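Lidham Module 6: Cloth State Estimation and Two-Arm Planning
Handout for the second practical. Revised September 18, 2021.

6.1 Why cloth breaks the usual pipeline

Up to now the module has dealt with rigid parts. A rigid part has a pose, the pose has six numbers, and a planner that knows the pose knows where every point on the surface is. A cloth has no pose in that sense. Two points a hand's width apart on the flat garment may lie on top of each other once it is crumpled, and most of the surface is hidden from any one camera.

The Foner stack therefore keeps two separate estimates. The first is the visible mask: the set of pixels classed as fabric. The second is a coarse mesh of 148 nodes, fitted to the mask and the depth map, where each node carries a confidence value. Nodes inside a fold get low confidence and must not be used as grasp targets. With the fabric gathered in a heap between the two grippers, expect most of the mesh to fall into this class. 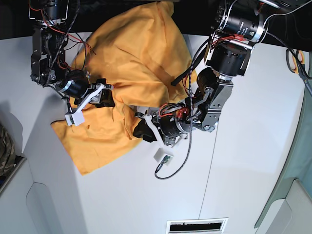

The planner does not wait for the mesh to become reliable. It picks an action that is likely to expose more surface, carries it out, and fits the mesh again. The loop ends when the share of confident nodes passes the threshold set in the config file, or when the action budget (40 by default) is used up.

6.2 Segmentation

A single saturated colour on a white table is the easy case, and simple thresholding in hue gives a usable mask. Three points to watch:

Deep creases darken the fabric enough to drop below the value limit. Fill holes in the mask before the mesh fit, or the fit will treat each crease as a gap.

Arm shadows on the table are grey and low in saturation. They should fail the hue test. If they do not, your white balance is off.

Cables and fingers crossing the cloth split the mask. Use the arm model from the Skultix driver to predict which pixels the arms cover, and mark these as unknown. Cables are not in the model and have to be handled by the depth check.

6.3 Choosing grasp points

Candidates are taken from the mask contour. Corners score higher than straight edges, and edges score higher than interior folds. Each candidate is then tested for reach, for the approach angle of the finger, and for clearance between the arms. A pair is accepted only if both grasps pass and the two wrists stay apart over the whole path.

When the garment is mostly spread out, the contour has long smooth runs with a few clear corners, and the scoring works as intended. Concave stretches of hem are a common source of false corners. Smooth the contour before computing curvature.

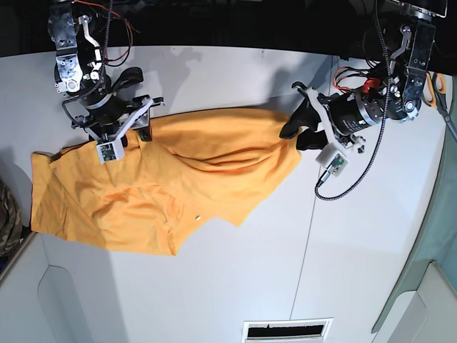 Once a pair is accepted, the arms are planned as one system. Planning each arm alone and merging the results afterwards gives paths that are legal one at a time and collide when run together. The Nambiar planner takes both joint vectors at once and adds a limit on the distance between the fingertips, so that the fabric is not pulled tight during transfer.

6.4 Control during contact

Run position control down to the approach height, then switch to the compliant mode. Leaving position control on while a finger touches the table will trip the current limit. Log the switch time for each arm separately.

6.5 Exercises

(a) Replay log 154 and plot the share of confident nodes against the action index. Mark the actions after which it falls.

(b) Turn off hole filling and repeat the mesh fit. Report which nodes move most.

(c) Replace the curvature score with a score of your own and compare the accepted pairs.

Written answers are due in December. Submit code and plots together, with the config file used for each run.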